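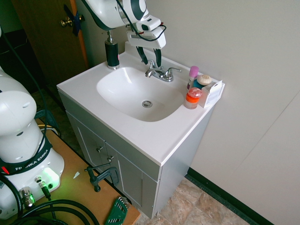 Ákos Pap wrote to this column in February that a town has no business telling people how long to run the tap, and that the new water tariff in Zelenák does so by the back door. His letter deserves a fuller answer than it received at the time.

Under the old arrangement every household paid the same fixed charge. A retired person living alone in the upper streets paid as much as a house with a pool. The tariff adopted for Zelenák sets a basic allowance at a low price and charges more for each unit above it. Of the 3858 households connected to the supply, 3260 have remained within the allowance. Their bills have gone down or stayed where they were.

Mr. Pap is right on one point. The allowance takes no account of how many people live at an address, and a family of six should not be billed as though it were wasteful. The council ought to correct this before the next billing period. Neighboring Murker has used a per-person allowance for several years, and the forms are short.

On the larger question we do not agree with him. Water that is treated, pumped and stored costs money by volume, and a bill that hides this asks careful users to pay for careless ones. The reservoir above the town is shared property. So are the mains, 400 meters of which must be replaced near the school before winter – a cost that no household can avoid by being frugal.

A tariff leaves the choice with the resident. A hosepipe ban, such as the one that came into force in Prendent, does not. Those who object to the first should consider how soon they may be living under the second.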